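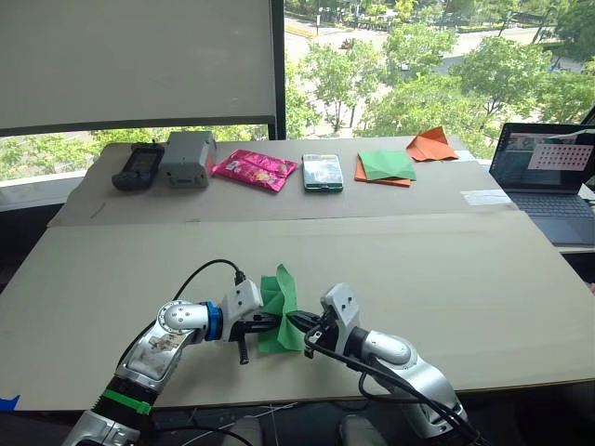 Five Minutes With a Paper Organizer

I caught Rhonda Turcotte between clients, and she was already laughing about her own junk drawer.

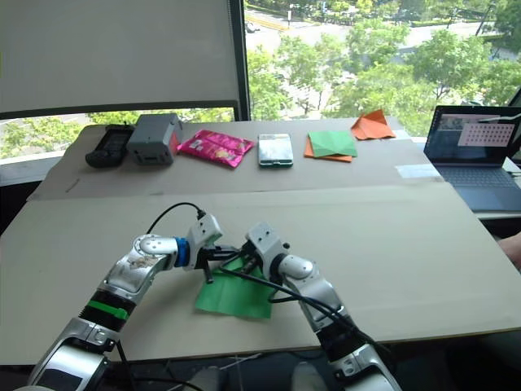
By Aaliyah Doucette, Staff Writer

Rhonda sorts home offices around Drustby, and taxes are her busy season. "I had one lady with 14 years of bank statements in the guest bath," she told me. I asked where she starts. "The mail - always the mail!"
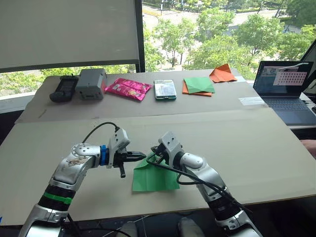

"Then we do one shelf, and I make them stop for lunch," she said. She's booked until October, so call early!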